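# The Robot That Would Not Let Go

Some robots work in factories, behind tall fences. Others are being taught to do jobs in ordinary rooms, with wallpaper on the walls and shopping bags hanging up. A robot like that has to pick up things that are soft, squashy and all different shapes. It is harder than it sounds, and sometimes it goes wrong.

One of those times was at a workshop in Tokstead. The people there were teaching a robot arm called Odano to put small things into bags and take them out again. On try number 607, Odano closed its gripper on the handle of a plastic bag and did not open it again. The arm kept pulling. The handle stretched until it was as thin as string, and then it snapped.

No one was hurt. Still, a robot that keeps pulling when it should stop is a safety problem, so the team switched it off and set out to find the reason.

## What a gripper does

A gripper is a robot's hand. Many grippers have only two fingers. They slide together to hold something and slide apart to let it go. A motor inside moves them.

Your own hand is full of nerves. If you pick up a grape, you can feel how soft it is and you stop squeezing before it bursts. A simple gripper has no skin and no nerves. It has to work out what it is holding in other ways. Odano has two of them:

- It measures how hard the motor is working. When the fingers meet something solid, the motor has to push harder.
- It looks through a small camera near the gripper. The camera moves wherever the arm moves.

Both of these work well with a wooden block. A block is hard, so the motor notices it right away. It also keeps its shape, so it looks much the same each time the camera sees it.

## Why bags are difficult

A plastic bag is thin. When two fingers close on it, they go almost all the way together, as if there were nothing between them. The motor hardly notices.

A bag changes shape too. It creases when you touch it and swings when you bump it. Shiny folds catch the light. If the plastic lets light through, the camera may pick up a blurry hint of what is inside, and the computer has to decide which shapes belong to the bag and which belong to the things in it. 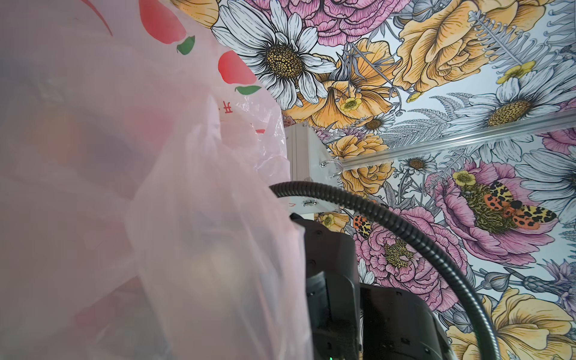 Patterns can cause trouble as well. People are good at telling a real object from a drawing of one. You know that a flower printed on paper can't be picked. A computer has to learn this from many, many pictures, and it can still make mistakes when there is a lot of detail behind the thing it is looking for.

## Finding the fault

Maeve Tully was in charge of the tests. The first thing she did was read the log. A log is a kind of diary that the robot's computer writes by itself. It records each command and the time it was given.

The log for try 607 went like this:

1. The arm moved to the bag.
2. The fingers closed.
3. The computer checked whether the gripper was holding anything. The answer was "no."
4. The arm began to move back to its starting place.

Step 3 was wrong. The gripper was holding the handle of the bag, but the plastic was so thin that the motor had felt nothing. The computer thought the fingers had closed on air.

That explained why the robot had not let go. Its program told it to open the fingers only if it was holding something. It believed it was holding nothing, so it skipped that part and drove off with the bag still in its grip.

There was a second fault. The arm was supposed to stop if anything pulled against it. This is called a force limit. Savvas Fragkou, who looks after the arm, found that the limit had been set for lifting heavy boxes in March and had never been changed back. A bag handle could not pull hard enough to reach it.

Either fault alone would have been a smaller problem. With the right force limit, the arm would have stopped as soon as the handle went tight. With a better check, the fingers would have opened.

## What they changed

The team made 4 changes before they switched Odano on again.

- **Open every time.** The gripper now opens before the arm goes back to its starting place, even if the computer thinks it is empty.
- **A lower force limit.** The arm stops after a much gentler pull.
- **A second look.** After the fingers close, the arm moves back very slightly and the camera checks again. If the bag moves along with the fingers, the gripper must be holding it.
- **A list on the wall.** Whoever starts the robot reads the settings out loud first and compares them with the list.

They then did about 63 practice tries with empty bags. On two of them the arm stopped because it felt a pull, and it waited there until a person came over to free the bag.

## If you are ever near a robot arm

Stay outside the line or fence, even when the arm is not moving. It may only be waiting for its next command.

Find out where the emergency stop is. It is often a big red button. Pressing it stops the arm, and it is fine to press it if you think someone might get hurt.

If the robot is holding something it should not be, don't pull on it. Tell a grown-up who works with the robot. They will make sure it is safe before they free the object.

## Words to know

**Emergency stop:** a button that makes a machine stop at once.

**Fault:** something in a machine or its program that is not working as it should.

**Force limit:** the strongest push or pull a robot is allowed to make before it stops.

**Gripper:** the part of a robot that holds things.

**Log:** a record of what a computer did and when.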